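Flestmont Residents' Help Exchange
Household and Furnishings > Bedding and Linens

Keeping a quilted bedspread in good order when the bed is used for folding clothes

Posted by Meriem Farouk, 28 June 2018

I am responsible for the furnished rooms at Branau, a residence with 70 beds. Several rooms have no table large enough for sorting laundry, and residents therefore fold and sort their clothing on top of the made bed. The bedspreads are white, quilted in a fine grid, and some have large printed designs. I would like guidance on two matters. First, is it acceptable to place dark garments directly on a white quilted cover? Second, how often should such a cover be washed if it serves as a folding surface every week? The care labels have faded and can no longer be read.

3 replies

El Idrissi Linen Desk

Dark garments may be placed on a white cover provided that they have been washed several times and are completely dry. New black cotton and new denim should be kept off it. Color transfer occurs most readily when the fabric is damp, and the stitched channels of a quilted surface hold dye and lint more firmly than a flat sheet does.

To test a garment, press a damp white cloth against an inside seam for 10 seconds. If any color appears on the cloth, the garment should be folded elsewhere or on a spare sheet laid over the bed. A flat cotton sheet is adequate for this purpose and may be washed with the ordinary bed linen.

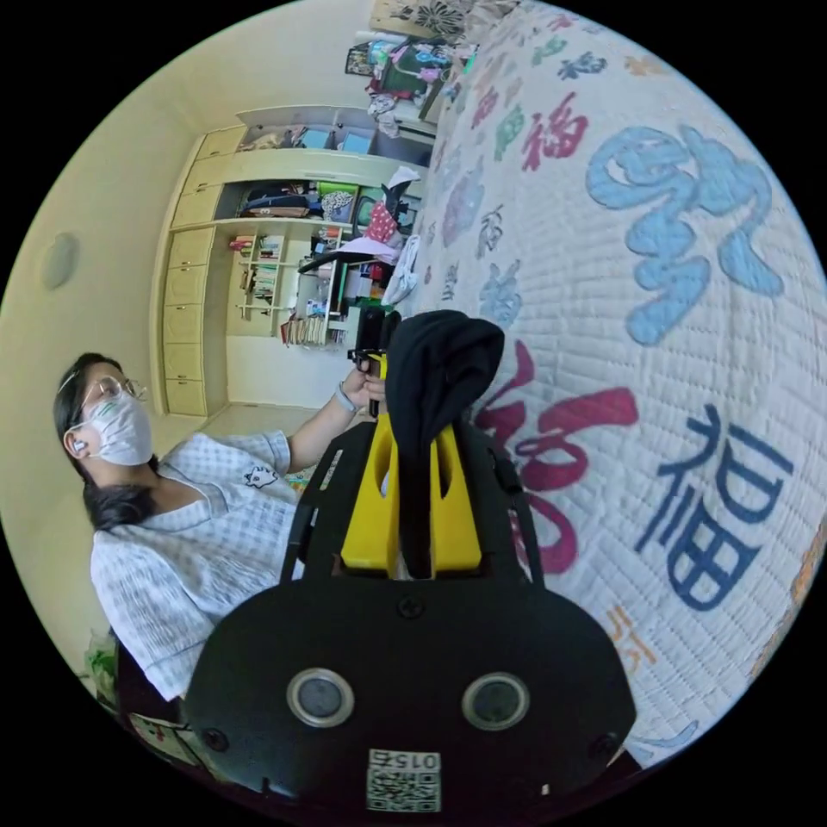

With regard to washing, a cover used in this manner should be laundered every four weeks. Use cool water, a mild detergent and a low spin. Printed covers should be turned face down before loading, and bleach should not be used on them, even where the background is white. Lint should be removed with a soft brush, working along the stitching lines. Adhesive rollers are not recommended on older quilting, as they lift the threads.

Abdelilah Abdelaziz

I concur with the reply above, with one reservation. Four weeks is too frequent for a thick cover if the building has only domestic machines. At Gralusum we washed ours every 7 weeks and saw no difference in appearance, although we did require residents to use a spare sheet. The filling suffers more from a poor drying cycle than from a little lint. Dry the cover flat if there is space, or over two parallel lines, and turn it once - a single line leaves a ridge down the middle that is very difficult to remove.

Please also note that piles of clothing should be put away the same day. Creases pressed into the quilting overnight take some time to relax.

Room 243

We just take the bedspread off, fold the laundry on the blanket and put the bedspread back on afterward. It has worked well for us since December.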